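Stefanou Hall Users Group
Minutes, 15th September

The August minutes were agreed with no changes. The balance stands at $733 after the Cilemus bill was paid.

The side door still sticks. Drement quoted $200 to rehang it and the quote was accepted.
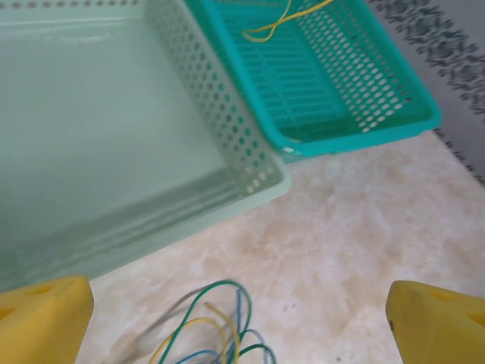
Chairs: 33 are fit for use and 4 need new feet. Sumus will be asked for a price.

The quilting class asked for a later finish. Agreed, provided the hall is locked by ten.

Meeting closed at 8:40.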